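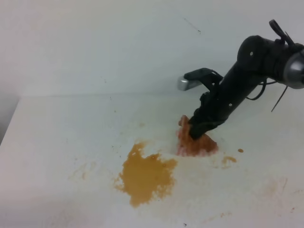

Die Reinigung der Tische sei im Hygieneplan bisher mit einer einzigen Zeile abgehandelt worden, kritisiert Ronja Backlund, und diese Zeile habe weder ein Mittel noch eine Einwirkzeit genannt. Der Gemeinschaftsverpfleger Lopes hat den Plan nun überarbeitet. Die neue Fassung gilt seit dem 17. August 2020 in allen 11 Speisesälen des Unternehmens im Raum Skernovo und regelt erstmals getrennt, wie Tischflächen während der Ausgabe und nach Betriebsschluss zu behandeln sind.

Auslöser war eine Bestandsaufnahme im Juni. Dabei wurden die hellen Tischplatten der Speisesäle auf Verfärbungen, Glanzverlust und offene Kanten geprüft. Der Bestand umfasst fast 2000 Platten mit weißer Melaminharzoberfläche, geliefert überwiegend vom Hersteller Tiseo. An 400 davon wurden bleibende Verfärbungen im Gelb- und Orangebereich festgestellt, meist im vorderen Drittel der Sitzplätze. Die betroffenen Platten sind nach Angaben des Betreibers hygienisch weiter nutzbar, sollen aber bei der nächsten planmäßigen Erneuerung vorgezogen werden.

Als Ursache nennt der Prüfbericht fettlösliche Farbstoffe aus Tomaten-, Paprika- und Currysaucen. Carotinoide wie Lycopin lösen sich kaum in Wasser, gut dagegen in Öl. Trocknet eine ölhaltige Sauce auf einer intakten, geschlossenen Harzoberfläche an, lässt sie sich in der Regel vollständig entfernen. Ist die Deckschicht durch Scheuermittel oder raue Pads mattiert, setzt sich der Farbstoff in den feinen Vertiefungen fest. Einfaches Nachwischen mit klarem Wasser verteilt ihn dann eher, als dass es ihn aufnimmt.

Der Bericht bewertet deshalb die bisherige Praxis, angetrocknete Reste mit der rauen Schwammseite abzureiben, als Hauptgrund für den Zustand der Platten. In den Häusern, die ausschließlich mit Mikrofasertüchern arbeiteten, lag der Anteil verfärbter Platten deutlich niedriger. Das Alter der Möbel spielte eine geringere Rolle als erwartet. Ein Zusammenhang mit dem Speiseplan wurde nicht untersucht, die Häuser werden aus derselben Zentralküche beliefert.

Die neue Fassung sieht für die Zwischenreinigung ein zweistufiges Verfahren vor. Feste und pastöse Speisereste werden zunächst mit einem Kunststoffschaber ohne Metallkante oder mit einem saugfähigen Einwegtuch zur Plattenmitte hin aufgenommen. Danach folgt eine Feuchtreinigung mit alkalischem Reiniger in der vom Hersteller angegebenen Verdünnung. Das Tuch wird in parallelen, leicht überlappenden Bahnen geführt und nach jedem Tisch auf eine unbenutzte Seite gefaltet. Kreisende Bewegungen sind nicht mehr zulässig.

Für den Reiniger hat sich Lopes auf das Produkt Flevesance festgelegt, ein mildalkalisches Konzentrat mit einem pH-Wert von 9 in der Gebrauchslösung. Es enthält nichtionische Tenside und kommt ohne Abrasivstoffe und Chlor aus. Chlorhaltige Mittel hellen Carotinoidflecken zwar auf, greifen bei wiederholter Anwendung jedoch Kantenverleimung und Metallgestelle an. Die zuvor in mehreren Häusern verwendete Scheuermilch wurde aus dem Bestellkatalog gestrichen. Restbestände dürfen noch für Edelstahlbecken im Spülbereich aufgebraucht werden.

Nach Betriebsschluss kommt zur Feuchtreinigung eine Flächendesinfektion hinzu. Beide Schritte sind getrennt auszuführen. Tensid- und Fettreste auf der Fläche können die Wirksamkeit des Desinfektionsmittels herabsetzen, ein Punkt, der in der alten Fassung fehlte. Zwischen den Schritten muss die Platte abtrocknen. Die Einwirkzeit richtet sich nach der Produktangabe und ist am Reinigungswagen auszuhängen. Ein Trockenwischen vor Ablauf der Einwirkzeit gilt als Abweichung und wird im Protokoll vermerkt.

Für bereits eingezogene Flecken ist ein Sonderverfahren beschrieben. Dabei wird zunächst eine geringe Menge neutrales Speiseöl auf die Stelle gegeben, um den Farbstoff anzulösen, und anschließend mit unverdünntem Reiniger emulgiert. Nach kurzer Einwirkung wird die Fläche mit Wasser gespült und getrocknet. Das Verfahren ist auf Einzelflecken beschränkt und darf nur außerhalb der Ausgabezeiten angewendet werden. Bleibt die Verfärbung nach einer Wiederholung bestehen, ist die Platte zu melden. Von Hausmitteln wie Backpulver oder Zahnpasta rät der Plan ausdrücklich ab, beide wirken schleifend.

Tiseo hat zu den Änderungen eine technische Stellungnahme abgegeben. Der Hersteller bestätigt darin die Beständigkeit der Oberfläche gegenüber der vorgesehenen Gebrauchslösung und weist darauf hin, dass die Gewährleistung bei mechanisch mattierten Flächen entfällt. Zugleich empfiehlt er, stehende Feuchtigkeit an den Plattenkanten zu vermeiden. Dringt Wasser über beschädigte Kanten in den Träger ein, quillt dieser auf, und die Deckschicht löst sich ab. Kanten werden daher künftig bei der Monatskontrolle mit erfasst.

Backlund hält die Trennung der Arbeitsschritte für überfällig, sieht beim Zeitbedarf aber eine offene Frage. Das Abtrocknen zwischen Reinigung und Desinfektion verlängere die Schlussreinigung, ohne dass die Schichtpläne bislang angepasst worden seien. Werde an dieser Stelle gespart, lande man wieder beim alten Zustand - nur mit einem längeren Formular. Sie fordert eine Zeitmessung unter Alltagsbedingungen und eine Auswertung nach Raumgröße.

Lopes verweist dazu auf die laufende Einführung. Die Reinigungskräfte werden in den Häusern selbst eingewiesen, jeweils an den dort vorhandenen Tischen und mit den regulären Mitteln. Die Unterlagen liegen mehrsprachig vor und bestehen überwiegend aus Piktogrammen. Dosierhilfen sind an allen Entnahmestellen montiert - nach Angaben des Unternehmens auch deshalb, weil die Konzentration der Gebrauchslösung bei der Bestandsaufnahme stark geschwankt hatte. Überdosierung hinterlässt auf hellen Flächen einen klebrigen Film, an dem Schmutz schneller haftet.

Die Farbkodierung der Tücher bleibt unverändert. Blau steht für Tischflächen, Grün für den Ausgabebereich, Rot und Gelb für Sanitärräume. Neu ist die Vorgabe, Tücher für Tischflächen ohne Weichspüler zu waschen, da dieser die Aufnahmefähigkeit der Mikrofaser vermindert. Die Wäscherei wurde entsprechend angewiesen.

Zur Kontrolle sind Sichtprüfungen und stichprobenartige Abklatschproben vorgesehen. Die Sichtprüfung erfolgt bei schräg einfallendem Licht, da matte Stellen und Reinigungsschlieren bei direkter Deckenbeleuchtung leicht übersehen werden. Ergebnisse werden je Raum dokumentiert und mit den Daten aus dem Juni verglichen. Über den Austausch der gemeldeten Platten will Lopes nach Vorlage der ersten Auswertung entscheiden. Ein Wechsel auf dunklere Dekore wurde geprüft und vorerst zurückgestellt, da sich Verschmutzungen auf weißen Flächen bei der Sichtprüfung besser erkennen lassen.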